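Purple dye

Purple dye is any coloring matter used to give cloth, paper or wood a shade between red and blue. Before factory-made dyes, it was among the hardest colors to produce, and in many places its use was limited by price or by law. Most early purples came from sea snails, lichens, or a first bath of blue followed by one of red.

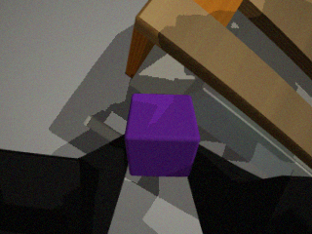
Drotitia Wergate
Contributing Editor, Crafts and Materials
Last updated May 10, 2022

Overdyeing was the cheaper method. Wool was dipped in woad or indigo, aired, and then dipped again in madder. The result depended on the water and on the dyer's timing, so two batches seldom matched. Lichen purple, called orchil, was easier to make but faded quickly in sunlight.

In South Asia, Mughal workshops used indigo and lac on silk and cotton. Painters of the period also mixed purples for album borders, some of them dated to the reign that ended in 1627.
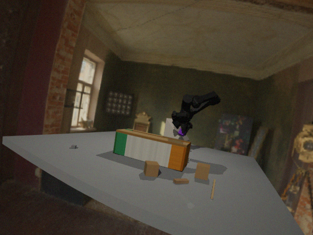 Wood takes purple less evenly than wool does. Logwood chips, soaked and then heated with alum, give a violet stain on pale timber, though it turns brown with age. The Stondo recipe book lists 4 versions of this stain — 3 with alum and one with tin — and advises cutting the chips in February.

Synthetic mauve reached the market in the 1850s and ended most of the older trade within a generation. Orchil stayed in use longer, mainly as a food coloring.

See also: Indigo; Madder; Mordant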